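Caldo verde - potatoes mashed or left in chunks?

lindalva_f
My grandmother's copy of the recipe is dated 1971 and says to mash every potato into the broth before the kale goes in. My cousin leaves half of them whole. I'm making it Thursday for eight people and would like to settle this.

prunitz
Mash them all. The broth should coat a spoon. With chunks it's just potato soup with greens.

Berhanu W.
I disagree. I mash two thirds and keep the rest. People like something to bite into besides the sausage.

prunitz
Then you put in more sausage. I use 200 grams for a pot that size, sliced thin and fried first.

lindalva_f
Frying is another argument in my family. She boiled it whole with the potatoes and sliced it after.

damance34
Boiling gives the broth more flavor. Frying gives the sausage more flavor. I boil half and fry half and wash the extra pan.

Berhanu W.
Same here, minus the extra pan. I fry in the soup pot, take the slices out, and start the onions in the fat that's left.

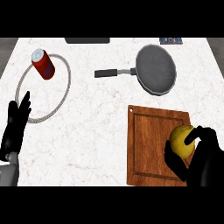
lindalva_f
How long does the kale need if it's cut very fine?

Berhanu W.
Three to five minutes at a low boil. Any longer and it goes dull green. If you're using collards, give them ten.

prunitz
Five is too long for fine kale. I turn the heat off at two and put the lid on.

lindalva_f
Going with all mashed, sausage fried in the pot. I'll cut the kale Thursday morning and keep it in the fridge until they get here.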